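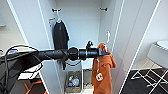 So I finally got two weeks with the Suveo gripper, and I have opinions! The short version is that I like it a lot more than the Brerkano one for anything made of cloth, and a lot less for everything else.

Clothes are where the old one drove me nuts. A T-shirt was fine, but give it a thick hoodie and it would grab a nice big fold, lift, and then let the whole thing slide out halfway to the closet. The Suveo has a flatter jaw and it just bites down and stays there. I ran 30 pickups with each (same settings, same speed, same pile of laundry) and the Suveo dropped 2. I quit keeping score on the Brerkano when I got grumpy.

Now the bad part — hanging things up. Holding a hoodie is one job and getting it onto a hook is another, and the heavy stuff swings so much that I have to slow the arm way down before it goes between the doors. Kristof Meijer wrote to suggest grabbing closer to the hood, and I'm trying that next.

Also, the cable loop under the wrist still needs a better clip. Mohit Nigam has a printed one he swears by, so I've asked him for the file. More in August, once I've had time with the new controller.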